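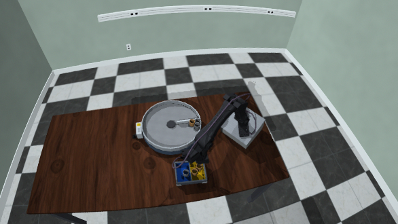
The Stonthorpe cell went live on 1st May at the start of first shift. Fatemeh Kordestani signed the handover sheet in two places and put the pen back in the clip.

The task was small. Cups arrived from the glazing room on a rotary tray. An arm took each cup from the tray and set it in a divided bin, gray to the blue side, tan to the yellow. Until February the same task had been done at two benches by four people, of whom Fatemeh had been one for 13 years. She was now listed as Cell Attendant, Grade 2. The other three had gone to packing, to Mallirach, and home.

Mesfin Seyoum had built the cell first in software. He had run it there for most of the winter, in a room with a checkered floor and nothing to trip over, and he still kept it open on the left-hand monitor. When the real arm did something he did not like, he made the other one do it too.

"Cycle time is 20 seconds," he said. "You were faster than that."

"I know what I was."

"It doesn't slow down after lunch."

She wrote 20 in the column for cycle time.

Her duties were set out on a laminated card. Clear faults. Change bins. Log rejects. The card did not mention rejects beyond the word. At the bench a sorter had picked up each cup by the foot, turned it once against the light, and tapped the rim with a fingernail. A sound cup rang. A cup with a hairline in it gave a flat note, and went on the shelf behind. There had been no step in the written procedure for the tap. Fatemeh had learned it from a woman named Mersha in her first week and had passed it on to everyone who came after.

The arm read color. It read height and diameter to a tolerance Mesfin was pleased with. It did not tap.

At the first break she walked to the full bins and took out a tan cup, then another. She tapped each and put it back. The ninth gave the flat note. She set it on the desk next to the left-hand monitor.

Mesfin looked at it. "That's in spec."

"Hit it."

He used a pencil. Then he got a good cup from the bin and used the pencil on that, and then went back to the first.

"How many of those do you get?"

"Out of 40, one. Some weeks two. Semitz glaze is worse."

"It's not in the requirements."

"You asked the supervisor for the requirements."

He opened a new file and typed for a while. He asked whether pitch mattered or only how long the note lasted. She had never had to separate the two, and it took her several cups to be sure. Length, she said. Pitch changed with the glaze. He asked how hard the tap was. She did it on the desktop for him, then on the back of his hand - lighter than he had expected.

"A contact microphone," he said. "A small striker. It could be done at the tray."

"And then what's on my card?"

He scrolled up, read something, and scrolled down again. The real arm finished a bin and stopped, and the amber lamp came on. She went over and changed the bin, entered the time, and pressed the reset. The lamp went out.

When she came back the file had a title, Acoustic Inspection, and a line under it for the author. He had left the line blank and turned the keyboard toward her.

She typed her surname, then went back and put the first name in front of it. The amber lamp came on again.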